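社区互助社志愿服务档案整理实践报告

一、背景

本报告记录我们小组在Droltulska社区互助社的实践情况。互助社附设一个妇女联谊组,主要做三类事:节庆活动的签到和接待、旧衣整理后转赠、每年一册的活动纪念册。互助社没有专职人员,登记和归档一直由联谊组成员轮流承担,各人的记法不同。课程要求每个小组选择一个民间团体,了解它的日常运作,并完成一项对方用得上的具体工作。我们与联谊组商量后,确定的任务是重新整理服务时数记录,并协助编排当年的纪念册。

小组成员八月进入互助社,先旁听了一次例会,再开始查阅材料。例会在星期日上午举行,议程包括上次活动的开支、下一次活动的分工和会员来信。会议没有固定主持人,由当月值班的成员负责。

二、原有记录的情况

联谊组交给我们的材料有两种。一种是纸质签到簿,按活动排列,封面写活动名称,里面写姓名和到场时间。另一种是电子表格,按会员排列,每人一行,只填累计时数,没有注明时数来自哪次活动。两种材料之间没有编号对应。

我们把签到簿逐页录入,得到200条记录,涉及24次活动。录入中遇到的主要问题如下。

第一,签到簿只记到场,不记离场。大型活动分早晚两班,有人两班都在,也有人只待一小时,从签到簿上看不出差别。

第二,同一个人有几种写法。有的成员签全名,有的只签姓,还有的用平时的称呼。我们请联谊组的老成员核对后合并,仍有13条无法确认,单独列在一张附表里,没有计入任何人的时数。

第三,在家完成的工作基本没有记录。纪念册的剪贴、给会员写贺卡、缝补转赠衣物,大多由成员带回家做,签到簿上找不到。几位成员在访谈中提到,她们到会场的次数不多,时数排名靠后,但实际花的时间并不少。

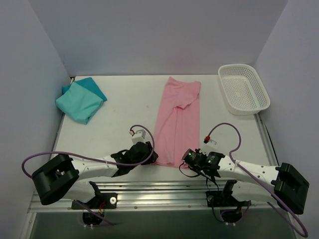

针对第三个问题,我们设计了一张居家工作登记单,每月交一次,由本人填写工作内容和起止日期,值班成员签字。登记单只有半页,栏目很少。初稿曾要求写明每天的具体时段,联谊组试填后认为太麻烦,我们删去了这一栏,改为填写当月合计。

三、新的登记办法

新表格以活动为单位,每次活动一个编号,编号由年份后两位和顺序号组成。签到时写姓名和到场时间,离开时补写离场时间,由接待台统一保管。活动结束后一周内,值班成员把签到簿录入电子表格,个人累计时数由表格自动汇总,不再手工填写。

居家工作使用另一组编号,前面加字母H,在汇总表里与现场工作分列两栏。联谊组讨论过是否合并成一栏,最后决定分开。原因是年底表彰分设两个奖项,一个奖给现场服务,一个奖给幕后工作,分栏便于评选。

表彰标准也做了小的调整。以前只取时数最高的几位,现在改为全年累计满80小时即可获得证书,不限人数。这个数字由联谊组在例会上表决确定,我们只提供了往年时数的分布情况,没有参与表决。

四、纪念册的编排

往年的纪念册是剪贴本,一次活动占一到两页,内容有照片、节目单和短文。联谊组每年会选送一册参加区里的交流展示,她们给这套册子起名叫Kioko,封面上一直沿用。

今年的册子仍为手工制作,我们负责的部分是目录和图片说明。旧册没有目录,查找某次活动需要从头翻起。我们按新编号排了目录,放在扉页之后。图片说明统一写三项:活动名称、地点、拍摄者。有些旧照片背面没有字,拍摄者一项写“不详”。

选照片时,小组内部有过不同意见。一部分同学主张按画面清晰程度来选,另一部分认为应尽量让每位参与者至少出现一次。联谊组倾向于后一种做法,理由是册子主要给会员自己看。最后入选的照片里有几张偏暗,但人比较全。

纸张和胶带由Jutemum文具店按会员价提供,费用从联谊组的活动经费中支出,单据已贴入账本。装订借用了Irkus活动室的打孔机。打孔机每次只能打几页,厚页容易偏,我们报废了两张衬纸。以后如果页数增加,建议先打孔再贴照片。

五、试用情况

新签到表在两次活动中试用。第一次是会员聚餐,到场时间填写完整,离场时间有将近一半空着。大家散场时从侧门走,没有经过接待台。第二次是旧衣转赠日,我们把签到台移到出口旁边,空缺明显减少,但入口处又有人没有看到签到台,需要接待的人提醒。联谊组打算以后在大型活动中入口和出口各放一张桌子,小型活动只放出口。

居家工作登记单第一个月收回的份数不多。有成员表示在家做的都是零碎活,不值得写。值班成员在例会上又说明了一次,第二个月交上来的有所增加。这一部分时间较短,暂时看不出能否坚持下去。

六、不足

录入工作由三名同学分头进行,开始时没有统一时间格式,有人写下午三点,有人写15:00,后期统一花了两个晚上。访谈对象以经常到会的成员为主,很少到场的成员只电话联系了几位,她们的意见在报告中反映得不够。无法确认的签名虽然单列了附表,但没有来得及在例会上逐条询问。

七、移交材料

移交给联谊组的材料包括:录入后的电子表格一份,空白签到表和居家工作登记单各一叠,编号规则说明一页,无法确认的签名附表一份,纪念册目录的电子稿。纸质签到簿已全部归还,按活动先后装入两个文件盒,盒脊贴有起止编号。电子表格的密码由当月值班成员保管,换班时一并交接。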